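We use cookies to improve your experience on this site. Accept all | Manage settings

Student Projects

Does a Darker Desk Help You Study? A Report on a Claim We Could Not Back Up

Hipólito Orellana, second-year project

Background

The spring newsletter from Mansilla Hall said that covering the white study tables in a dark, dull color would "cut eye strain and add to focus time." It gave no source. When I asked where the line came from, I was sent a page from the Dandholm furniture catalog, and the catalog gave no source either. It did have a drawing of a head with arrows coming out of it.

The claim sounds fair enough. White tables bounce light back at you, and everybody has had to tilt a page to get away from a shiny patch. But "this bothers me" and "this makes me study for less time" are two separate claims, and the newsletter slid from one to the other without stopping. My project tried to pull them apart.

What I read first

Most of what I found on desk color was written by people who sell desks. The Kostano desk cover leaflet says users feel "calmer within minutes." I would like to know how many users, how many minutes, and calmer than what. The leaflet is silent on all three.

The better material was about glare in general. It agrees on the basics: a bright patch in your line of sight is tiring, and a matte surface spreads light out where a glossy one throws it back in one direction. It also agrees that where the lamp stands matters a lot, and that you can fix most glare by moving the lamp or yourself. I found nothing solid on color alone. A matte white table and a glossy brown one might well come out the wrong way around for the newsletter, and the newsletter did not say a word about finish. 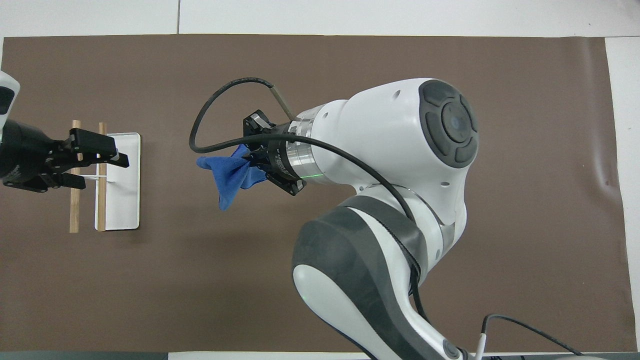 Dark brown over a white tabletop, with the right edge curling up off the table.

Method

I used study rooms at Drurevmont, four with bare white tables and four with brown covers, so 8 rooms in all. The trial ran for 2 weeks in September. Students filled in a card when they left, giving the time they sat down, the time they got up, how tired their eyes felt on a five-point scale, and what they had been doing. I got 243 usable cards. Another 18 had to be thrown out, mostly for a missing start time, and one because the student claimed to have been there since the day before.

I did not tell people what the study was for. I am fairly sure many of them guessed. If you walk into a room you know well and the table has changed color, and there is a card asking about your eyes, you can work it out.

Results

Students in the brown rooms rated their eyes as slightly less tired. The gap was small, and it got smaller when I left out people who had worked only on a laptop. Those students gave nearly the same scores in both kinds of room, which makes sense if they were looking at a screen the whole time and hardly at the table.

Time spent studying did not differ in any way I would be willing to defend. One brown room had much longer stays than the rest. That room is also the one next to the coffee machine, and it had long stays before I touched it.

What people wrote in the comment box

The comments were more useful than the scores. Several students in the brown rooms said the covers slid when they leaned on them. One wrote, "Fine until the corner came up and I spent an hour pushing it down." Two said the room felt gloomy at night. A student in a white room said the table was too bright and then added that she had sat facing the window on purpose because she liked the view.

A few people said they kept losing dark pens on the brown tables, and nobody had warned me to look for that.

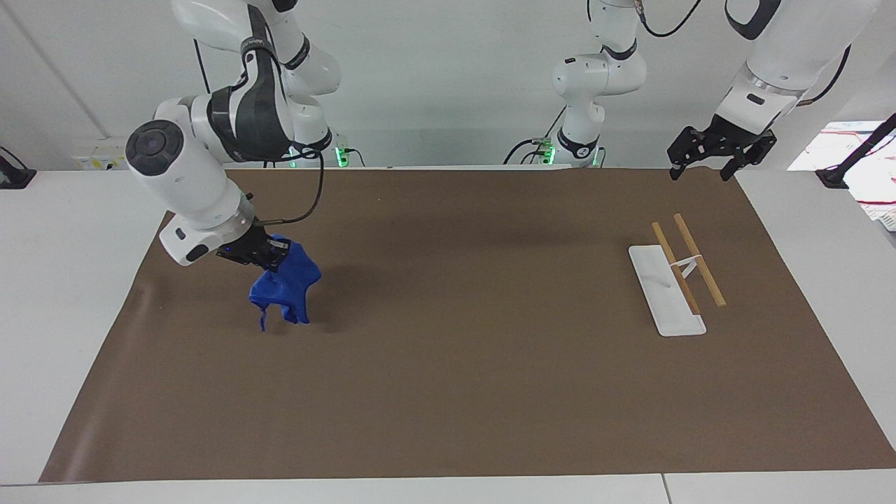
Contrast probably deserves more attention than color does. How well you can find a thing on a desk depends on how far it stands out from what is behind it, and no single desk color is going to win for every object. Black pens show up well on white and badly on dark brown. White paper is easy to find on brown and can get lost on white. The crumpled blue cloth hanging over the brown surface is easy to pick out, folds and all, and I doubt a dark brown one would be. So a seller can always choose the object that makes the desk look good. The Kostano leaflet shows its covers with a sheet of white paper and nothing else, and I don't think that was luck.

Problems with this project

The rooms were not matched. Some face the street and some face the yard, and I had no say in which ones got covers. People rated their own eyes, and people are kind when they think you want a certain answer. I also had no meter, so I can't say how much light came off any table - I only know what it looked like to me, and I went in doubting the whole idea.

What I would tell Mansilla Hall

Don't buy covers for the sake of focus. If students complain about glare, try moving the lamps first, since that costs nothing. If covers go in anyway, fix the edges down. And take the line out of the newsletter until somebody can say where it came from. I wrote to ask for that on a Monday and have not heard back.

14 shares | 6 comments

Recent student projects
Do Quiet Signs Make a Library Quieter?
Counting Steps on the Drurevmont Stairs
Is the Late Bus Really Late?
Why the Dining Hall Line Bends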